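衣類預かりサービスのZanditz、畳み工程に自動化システム「Avia」を導入
現場スタッフの手の動きをロボットに教え、立ち仕事中心の働き方を見直します

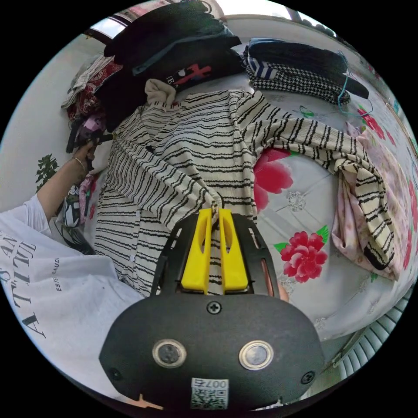 東京、5月 ― 衣類の預かり・お手入れサービスを運営するZanditz株式会社(以下、Zanditz)は、衣類の畳みと仕分けを行う自動化システム「Avia」を、同社の主力拠点であるTilahunセンターで本格稼働させました。Tilahunセンターには、お客様からお預かりした衣類が1日3,000点届きます。シャツもあれば毛糸のカーディガンもあり、子ども服の山から帯が1本だけ出てくる日もあります。畳むという作業は、これまですべて人の手で行ってきました。

Aviaの動きのもとになったのは、同センターで働くスタッフ自身の手つきです。スタッフは2本の指を備えた手持ち式のグリッパーを握り、普段の仕事と同じように布をつまみ、持ち上げ、広げ、袖を返します。その一つひとつの動作が記録され、ロボットの学習に使われます。準備期間は2年。参加したスタッフは247名にのぼり、入社したばかりの方から、畳み台の前に長く立ってきたベテランまで、全員が自分の担当する衣類で記録に加わりました。

■ 畳み台の前で起きていたこと

衣類の仕事で時間がかかるのは、洗いや乾燥よりもその後です。乾いた衣類はかごの中で絡まり、袖が裏返り、ボタンが別の服の編み目に引っかかっています。畳む前にまず一着を山から取り出し、向きをそろえ、前後を確かめます。熟練したスタッフはこれを流れるような動きで済ませますが、その動きは肩と手首に確実に積み重なります。

Tilahunセンターで毎年行っている職場アンケートでは、負担の大きい作業として畳み工程を挙げる声が最も多く寄せられてきました。自由記述欄には「夕方になると親指の付け根がつらい」「同じ姿勢が続くので、途中で検品に回してもらえると助かる」「きれいに畳むのは好き。ただ、量が多い日は好きでいられない」といった声が並びます。最後の一文は開発チームの会議でたびたび読み上げられ、今回の仕組みを考える出発点になりました。

畳むのが好きな人から、畳む仕事をまるごと取り上げたいわけではありません。量に追われる部分を機械に受け持ってもらい、手をかけたい衣類にきちんと手をかけられる職場にしたい。開発と現場が最初に確認したのはこの点でした。

■ 手で教えるという方法

衣類を扱うロボットの開発で難しいのは、布が毎回違う形をしていることです。箱や瓶であれば置き方が決まりますが、脱いだままのセーターに決まった形はありません。同じ一着でも、置くたびにしわの寄り方が変わります。

そこでZanditzは、研究開発部門が進めるプロジェクト「Prastley」のなかで、現場スタッフが手本を示す方法を選びました。スタッフが使うグリッパーは片手で持てる道具で、先端の指を閉じて布をつまみます。人の指よりずっと不器用な道具ですから、慣れるまでは誰もが苦労しました。薄手のシャツは逃げますし、厚手のニットはつまむ場所を間違えると形が崩れます。

ところが、この不器用さがよい手本を生みました。素手なら無意識に済ませてしまうことを、グリッパーを持つと一度考えなければなりません。どの折り目をつまむのか。袖が先か、身頃が先か。どこまで持ち上げれば下の服から離れるのか。スタッフ同士で「そこじゃなくて脇の縫い目の近く」「一回引いてから上げると取れるよ」と声をかけ合ううちに、それまで個人の勘として扱われていたコツが、次々と言葉になっていきました。

記録の場所も、整った作業台の上だけに限りませんでした。お客様のお宅で衣類をお引き取りする訪問スタッフは、ベッドやソファの上に服を広げて仕分けをすることがよくあります。花柄のシーツの上に柄物の服が重なっていれば、人の目でも境目を見失います。窓からの光が入る部屋と、照明だけの部屋でも見え方は違います。Prastleyでは、こうした暮らしの場に近い環境での手本も大切に集めました。横縞のニット、千鳥格子の服、文字やイラストの入ったプリント地など、柄の強いものもあえて避けていません。

山積みの衣類から一着を抜き出す動作では、二人一組の記録も行いました。一人が山のほうを手で押さえたり、よけたりし、もう一人がグリッパーで目的の一着を引き寄せます。実際の現場でも、忙しい時間帯には自然とこうした役割分担が生まれます。

■ Aviaの仕事、人の仕事

Tilahunセンターに設置されたAviaは6台です。ベルトで運ばれてきた衣類を一着ずつ取り上げ、台の上に広げ、畳んで棚へ送ります。得意なのはTシャツ、タオル、綿のパンツなど、形が素直で数の多いもの。ニットについては、厚みと編み目の粗さによってAviaが受け持つものと、人に回すものを分けています。

Aviaは自信のない衣類に無理に手を出しません。つまむ場所を決められないときは動きを止め、その一着を隣の有人台へ送ります。有人台のスタッフは届いた衣類を畳みながら、画面上で「袖が裏返り」「ひも絡み」「飾りあり」などの理由を選びます。この情報は次の学習に使われます。止まった回数を失敗として数えるより、どんな服で止まったのかを知るほうがずっと役に立つ、というのが現場の共通した実感です。

刺繍のある服、ビーズのついた服、着物、革、お客様から個別のご要望をいただいている衣類は、これまでどおり最初から最後まで人が扱います。この区分は現場のリーダーが決め、開発部門が勝手に変更することはありません。

■ 働き方はこう変わりました

もっとも大きな変化は、一日中畳み台の前に立つ勤務がなくなったことです。現在は、有人台、検品、補修、お客様対応の4つの持ち場を時間ごとに交代する勤務表を組んでいます。畳み台だけを担当してきたスタッフには、検品と補修の研修を勤務時間内に実施しました。研修中の時給は通常と同じです。

補修室は目に見えてにぎやかになりました! 以前は担当者が限られ、取れかけたボタンに気づいても、お客様へのお知らせだけで終えることがありました。いまは畳み台から移ったスタッフが加わり、ボタンの付け直しや裾のほつれ止めを、お返しの前に済ませられる日が増えています。「畳んでいたころから気になっていた服を、自分で直せるのがうれしい」という声も聞かれます。

新しい役割として「トレーナー」も設けました。グリッパーを使って手本を記録し、Aviaが苦手とする衣類を見つけ、教え方を考える仕事です。機械やプログラムの知識は応募の条件にしていません。必要なのは衣類をよく知っていることで、最初に選ばれたトレーナーは全員、畳み台の経験者です。トレーナーには手当を支給し、手本の記録は立ち仕事の合間に押し込まず、独立した勤務時間として扱います。

今回の導入にあたり、Zanditzは人員の削減を行っていません。Tilahunセンターの雇用契約と所定の労働時間は、導入前の条件を引き継いでいます。

もちろん、すべてが滑らかに進んだわけではありません。稼働を始めたころは、Aviaから有人台へ送られる衣類が午前に集中し、かえって人の側が忙しくなる時間がありました。機械の作動音が気になるという意見も出ました。前者は衣類を流す順番を組み替えることで、後者は有人台の位置を離すことで改善しています。厚手のパーカーのフードについては、いまも人のほうがはるかに上手です。ここはトレーナーが教え方を練り直している最中で、休憩室でもよく話題になっています。

■ 開発責任者のコメント

Prastleyの開発責任者を務めるTianyou Duanは、次のように述べています。

「最初に現場へ入った日、私は畳み台の横に立って、ベテランの方の手を見ていました。速すぎて、何が起きているのか分かりませんでした。そこで同じことをグリッパーでお願いしたら、ご本人が途中で手を止めて『私、いつもここをつまんでたんだね』とおっしゃったんです。あの瞬間は本当に楽しかったですね。私たちが知りたかったことを、ご本人と同時に知ったわけですから。

布を扱うロボットは、まだまだ人にかないません。Aviaも毎日どこかで迷っています。でも、迷った服を人が引き受けて、その理由を返してくれる。翌週には少しだけ上手になっている。この行き来が職場のなかに根づいたことを、開発者としてとても心強く感じています。トレーナーの皆さんは遠慮なくダメ出しをしてくださるので、私たちのほうも鍛えられています」

■ 手本データの取り扱い

手本の記録には、作業中の手元や周囲の様子が含まれます。Zanditzでは、記録への参加を任意とし、参加しないことが評価や勤務表に影響しないよう定めています。参加後に取りやめることもでき、その場合は本人の記録を学習の対象から外します。

記録に使う衣類は、スタッフの私物と会社が用意したものに限っています。お客様からお預かりした衣類を手本の記録に使うことはありません。また、手本の記録を個人の作業速度の測定や比較に用いることもありません。この取り決めは、プロジェクトの開始前に現場の代表者と文書で交わしたものです。

■ 今後の予定

Zanditzは、Tilahunセンターでの運用を続けながら、Aviaが受け持つ衣類の種類を少しずつ広げていきます。次に取り組むのは、前開きのカーディガンと長袖のニットです。ボタンを留めてから畳むのか、開いたまま畳むのかで仕上がりが変わり、スタッフの間でも流儀が分かれています。まずは流儀ごとの手本をそろえ、お客様のもとで広げたときにしわの残りにくい畳み方を、現場で比べながら決めていく予定です。

訪問スタッフの仕事についても検討を始めました。お客様のお宅にロボットを持ち込む計画はありません。考えているのは、訪問先で衣類の状態を記入する手間を減らし、センターへ届いた時点で人が扱う衣類とAviaが扱う衣類を振り分けられるようにすることです。玄関先で伝票を書く時間が短くなれば、お客様とお話しする時間にあてられます。

あわせて、トレーナーの社内公募を年内にもう一度行います。対象はTilahunセンターに在籍する全スタッフで、パートタイム勤務の方も応募できます。応募前にグリッパーを試せる体験の時間を、昼休みのあとに設ける予定です。

■ 見学について

衣類のお手入れや物流に携わる事業者の方、学校関係の方を対象に、Tilahunセンターの見学を受け付けます。畳み工程と補修室をご覧いただけるほか、ご希望の方には手持ち式グリッパーで衣類をつまむ体験をしていただけます。ご自宅から畳みにくい一着をお持ちいただいても構いません。作業の都合により、見学は午後2時からの回のみとさせていただきます。

■ Zanditzについて

Zanditzは、季節の衣類の預かり、洗い、補修、お届けまでを一貫して行う会社です。Tilahunセンターを主力拠点とし、研究開発部門ではプロジェクトPrastleyを通じて、衣類を扱う現場の自動化とスタッフの働き方の改善に取り組んでいます。

■ 本件に関するお問い合わせ

Zanditz株式会社 広報担当
見学のお申し込み、取材のご相談は、当社ウェブサイトのお問い合わせフォームよりご連絡ください。件名に「Avia見学」または「Avia取材」とご記入ください。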